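Features | Workshop | Kitchen | Garden | Back issues | Subscribe

Search this site Go

March issue
By Natalie Clegg

A gripper for the sitting room

Nicanor Marín keeps his tools in a shared workshop behind the old Lillard dye works, but most of the testing gets done at home. The workshop has a lathe, a decent drill press and one 3D printer that everybody wants on the same evening. What it lacks is a table you can leave things on overnight.

He and Mbali Nkuna have been building a small arm there for two winters. They call it Londavik, after a village they once got lost looking for. It is meant to sort food on a table: pick up a piece of fruit, put it in a bowl, go back for the next one. It has 13 printed parts, and the base is a turntable bearing from a scrapped display stand.

The first version could lift a wooden block every time and a plum almost never. Nkuna, who repairs sewing machines for a living, thought the trouble was in the fingers. They were smooth and closed at one speed, whatever was between them. She slowed the last part of the travel and glued strips of bicycle inner tube to the inner faces. The plums did better. The strips came off in a week.

"I'd been spending all my time on the software," Marín says. "I had 102 settings in a file and I couldn't have told you what half of them did. Mbali threw most of them out and we went back to rubber and screws."

The fingers on the arm now are the sixth pair. The pads are held by a screw from behind, so a worn one can be changed in a minute or so. The motors are second-hand and run warm, and the power supply still hums. Marín keeps a log of every grasp in a school exercise book, with a tick or a cross and a word about what went wrong. The last entry when I visited was number 3165, and the word was "squashed".

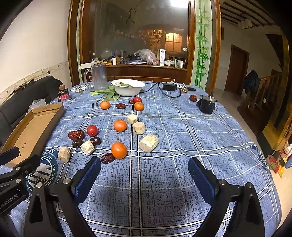
Soft fruit is still where most of the crosses in the book come from. A hand-held gripper is the quickest way to learn about it, Nkuna says, as you can try an angle yourself before asking a motor to do it. Two fingers with ribbed blue pads, opened wide over a plaid cloth, have a choice of very different jobs: a tangerine is round and wants to roll, a tomato has a thin skin, and a dried jujube is small and wrinkled enough that the pads may meet the table first. She would start with the tangerine nearest the fingers and leave the jujubes until last.

Oanh Nông, who runs the workshop's electronics evenings, wants them to add a sensor to each finger. Marín is willing. Nkuna would like to get through a bowl of cherry tomatoes first - the arm's best run so far is nine before it drops one. They have agreed to order the sensors and fit them after Easter, when the printer is free again.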